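Two nights at the Clallis in February, is it worth it?
Posted by Esperanza Zamora

Hello all! My sister and I are thinking of the Clallis Hotel in Didulura for two nights and can't decide between a sea view and the cheaper rooms at the back. Any thoughts gratefully received.
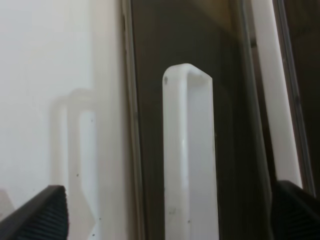

Pacita Cabrera
We had room 604 and loved it, sea view and all (do ask for the sixth floor if you can manage the lift, it's a slow old thing). The rooms have been done up in a plain modern way, dark panels with a tall white bar handle, that sort of look, so don't expect chintz. Breakfast was lovely and we lingered far too long every morning!

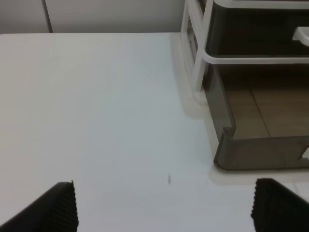 Is there parking at the hotel? Around 50 spaces behind the building, free to guests, and they fill up by teatime.

Tatu Lema
Back rooms are fine. Bit of noise from the bins on Wednesday.

Rosalind Tillman
I'd go for the sea view in February, as you'll be indoors a fair bit and it's a joy to watch the weather come in with a pot of tea. The Keogh ferry still runs in winter too, but do check the times the night before, we were caught out.

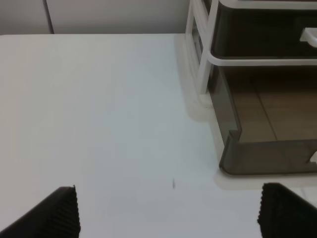 More questions about Didulura
Where to eat near the harbour
Getting to Nudow by bus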